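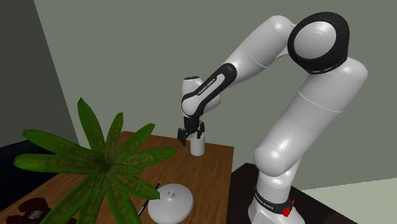
*Render. Brown wooden table, white cylindrical container, plant at left.*

**November, Sunday, started 8:40**

Tabletop finish trial, continued. Panels are the oak offcuts from the Lekeleck job, planed and sanded before coating. Two finishes under comparison: Fandden oil, three coats, and Jurnov varnish, two coats over a thinned first coat. Control panels left bare. All panels have been on the rack long enough to meet the cure time on both tins. The Jurnov set still smells faintly of solvent when stacked, so I have put spacers between them.

**Rub test**

Fixture as before: felt block, 300 g weight on top, cotton cloth changed at each stop. Counter read 3,570 strokes when I stopped the first oil panel. The plan was to go to a round number, but the crank pin had started to walk out of its hole and the stroke was getting shorter. I don't know when that began. Treat the last part of the run as low.

Oil panel: sheen has dropped in the track, clearly visible at a low angle under the bench lamp, hard to find looking straight down. No bare wood. Cloth picked up a light tan color at the first stop and almost nothing after that.

Varnish panel was run on Friday's settings by Nasrin, same weight, same cloth. Her note says "polished, not worn," and I agree. The track is glossier than the area beside it. That will annoy the client as much as a dull patch would, if it shows up where people rest their forearms.

Pin refitted with a washer and thread locker. Left to set overnight before any more strokes go on.

**Water and heat marks**

Set up 9:30. Wet filter paper under a glass cover, one per panel, removed at intervals and wiped dry.

| Panel | Finish | 1 h | 4 h | After drying |
|---|---|---|---|---|
| A2 | oil | no mark | faint ring | ring gone by mid-afternoon |
| A5 | oil | faint ring | clear ring | ring still there, lighter |
| B1 | varnish | no mark | no mark | no mark |
| B3 | varnish | no mark | no mark | no mark |
| C1 | bare | dark patch | dark patch, grain raised | patch and raised grain |

A5 is the one that bothers me. Same tin, same day, same number of coats as A2. Checked the back of the board: it comes from the outer edge of the plank and the growth rings are much wider. The oil may have gone in deeper and left less at the surface. It could also be that I wiped A5 off sooner. The coating log gives the start time for each coat but not the wipe-off time. Added a column for it.

Heat: mug of water just off the boil, set directly on the panel until the water was lukewarm. Oil panels showed a white bloom under the mug rim, which lifted with a little fresh oil on a rag. Varnish panels showed a bloom too — fainter, and I could not get it out with anything short of abrasive. Velimir wants this repeated with a metal pot. Agreed, but on new panels. These have had enough done to them.

**Repair**

This is where the two finishes part company. Cut a scratch across one of each with the weighted scribe.

Oil: sanded locally with 200 grit, wiped clean, one coat, buffed after fifteen minutes. Patch is a shade darker than the surroundings. I would expect it to even out when the remaining coats go on. Total time at the bench about half an hour.

Varnish: same sanding, feathered out past the scratch, one brushed coat. Lap line visible all the way round. Itsuki tried rubbing the edge back with a gray pad and improved it, though it can still be felt with a fingernail. He thinks the only clean answer is to recoat the full top. For a cafe that means a table out of use for days.

**Notes on the fixture**

- Felt block is glazing over. Flip it or replace it before the next run.
- Counter misses a stroke if the crank is started slowly. Start it briskly.
- The bench is not level along its length, so the water pads drift. Shimmed the left end with veneer.
- Rags with oil on them go flat on the outside rail, one layer. Found two balled up in the bin this morning. They go on the rail or in the lidded can, every time.

**For Lekeleck**

Raelene asked for a recommendation before the tops are glued up. Leaning toward oil, with the water-ring result stated plainly and a fourth coat on any board from the outer part of the plank. Shona's view is that staff will not re-oil anything and that we should quote varnish. She may be right about the staff. The question to put to the client is who does the upkeep and how often, and the answer decides it. I have drafted that email and not sent it.

**Next**

- Rerun A5 conditions on two wide-ringed boards, wipe-off timed.
- Finish the rub test on the second oil panel once the pin has set.
- Metal pot test, new panels, both finishes.
- Ask the Fandden supplier about cure time in an unheated shop. The rack was cold on Friday morning and I did not write down the reading.

Stopped 16:15. A5 ring still visible with the lamp on.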